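August 20, 2026. Wrap cell, equipment plan for September

Ivus quote in: 534 per gripper pair, 6 pairs. Urport is cheaper, but its fingers are too wide for tape work. Leaning Ivus. Hold the Montecinos arm order until the reach check is done.

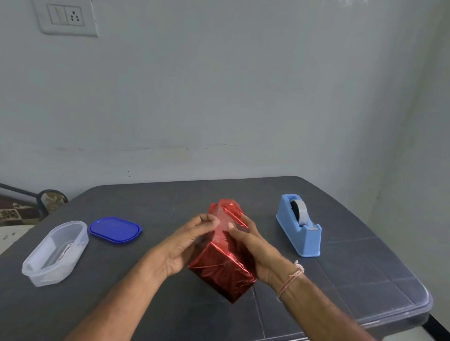 Manual wrap, red foil, tape going on at the top fold. Both hands on the box.

Budget two arms per station. Need a price on a powered tape dispenser; the desktop type wants a free hand. Foil stock: 200 sheets, 39 left over from Initier.

2 comments · 6 shares

Recent entries
Urport finger width check
Initier foil stock
Bench power, station 2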